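Workshop notebook, small bench by the wall
Tuesday, June 21, 2022
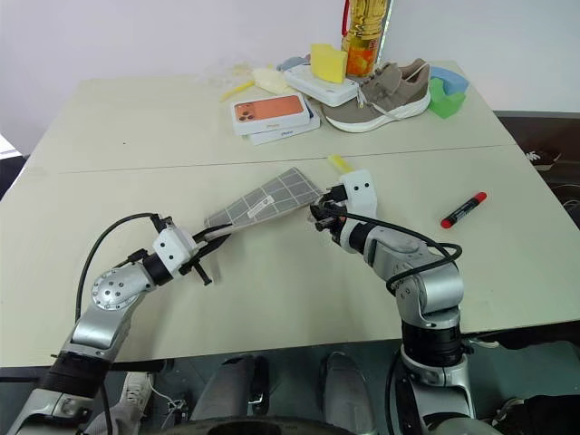

Today I continued with the question of how we mark and clean the sample boards before they go to Trenasa. Last week I wrote that the marks must be easy to remove, but I did not write how easy, and two of us understood it differently. So now I put it down in a more exact way.

The mark should go away with a dry wipe in one or two passes, same day. If it needs water, this is still acceptable. If it needs alcohol, we do not use that marker on boards any more. I know that alcohol works well, I used it for years, but on the old Costache boards it made the surface dull in spots and after this every new mark stayed in the dull place.

Tests of the morning, all on scrap pieces from the box under the bench:

Black marker, fresh mark: goes off dry, small grey shadow which disappears with the second pass.
Black marker, left over lunch: goes off dry, but I had to press.
Red marker, fresh mark: goes off dry, no shadow.
Red marker, left over lunch: pink shadow, needed a damp cloth.
Blue marker: no result, it was empty. Please throw away the empty ones and don't put them back in the cup. I threw this one.

So red is only for marks that are removed at once. For anything which must stay until afternoon, please take black. I will try again with a mark left overnight, and write the result on the next page.

About the wiping itself. I noticed that I always start from the middle and go out, and this carries the ink into the corners. It is better to start at one short side and pull in one direction only, then turn the cloth and make the next strip. It takes a little more time but the corners stay clean. The lines of a printed grid help here, one can follow them. Do not scrub across the lines on the Joson pieces, I saw some wear on them already.

Cloths: the thin ones from Kultico leave lint on the tabletop and on everything else. The thicker ones are better, but only after the first wash. I washed six today, they are hanging on the radiator. We have enough until August, I think, then we must order. The pack of 700 g cleaning paste I did not open, it is too rough for this work and I would like to keep it for the sink.

Tape: colored tape on the table is fine for positions, but cut it short and press the ends down well. Long strips begin to lift at the end and collect dust, and the glue that stays behind is worse to clean than any marker. If you find glue, use the plastic scraper, held flat. Not the metal one! There is a scratch near my usual place that I made myself with the metal one and I am still sorry for it.

Labels: same opinion as before. A label stays on the board even if it is ugly. The number 830 on my first box I could not read after a year, so I wrote it again on the lid, with the date of the first use. I propose that everybody does it like this.

Still open:
overnight mark, black and red
find out if the damp cloth makes the label edges come up
sort the cup with markers, caps down
ask Trenasa if they want the boards wrapped one by one or in one stack with paper between

The paper between I would prefer. We have 67 sheets left of the smooth kind, and it is the smooth side that should touch the face of the board.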